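4. Recording a practice session at home

This section is for club members who have signed out a Flivo hand-held gripper. Read section 3 first if the gripper has not been calibrated.

1. Charge the battery to 100 percent.
2. Clear a bed or table and put 13 objects or fewer on it.
3. Open the Purkadeck app and enter your member number.
4. Close both fingers fully, then open them. The app shows a green bar.
5. Press Record and start with the object nearest you.

Note: Each clip stops by itself after 46 seconds.
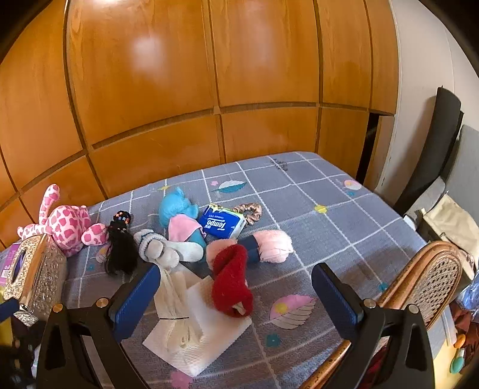 Object choice matters more than the number of clips. Boxes and cans are already well covered in the club set, so bring soft things that change shape when gripped. Plush toys, a satin scrunchie, a packet of tissues and crumpled paper are all good. Lay them in a row across the sheet and leave the near side open for the fingers to come in.

Caution: Keep long hair, real or artificial, out of the finger joints. If strands catch, switch off before pulling them free.

6. Put each object back in a different position before the next clip.
7. Upload to the Galang folder the same day.

The club target is 3000 clips by June. Send upload problems to Aba Laryea. Broken pads go to Divina Abella.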